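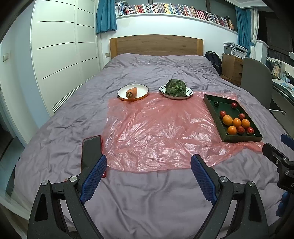
Every Thursday I come home from the market in Gredwood with more produce than my kitchen can hold. I have two feet of counter, and the dish rack has claimed one of them. So the groceries go on the bed.

My friends think this is disgusting, and I get it, but hear me out! A double bed is the biggest flat surface in my apartment by a mile. I throw a sheet of pink plastic over the duvet, put out a couple of plates and the big green tray, and suddenly I have a sorting table I can walk around (well, two sides of it). The plastic wipes clean and folds up to nothing. I got mine at Bakora, the hardware place next to the laundromat, and it's creased beyond saving by now, but who cares.

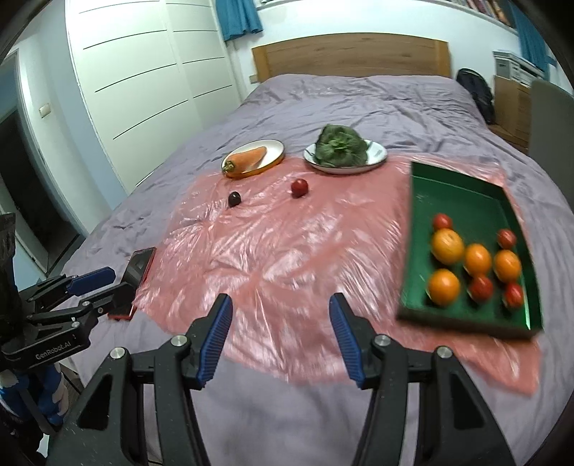 Plates are for whatever I'm cooking that night, usually one carrot and something leafy. Carrots from the Alarcón stall still have a bit of green on them and I refuse to buy any others. Oranges get the tray because they roll, and if you've ever chased one under a bed at 9 p.m. you know why I'm strict about it. Plums just sit wherever there's room until I eat them, and that's usually before I'm done sorting.

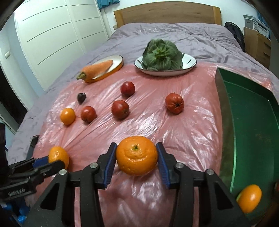 Pomegranates and oranges on the pink sheet, with the greens waiting on their plate.

August is the hard month, when I overbuy everything and the sheet fills right up to the pillows. I did look at a folding table from Karkar once. It was lovely, and it would have blocked my closet. I bought more plums instead.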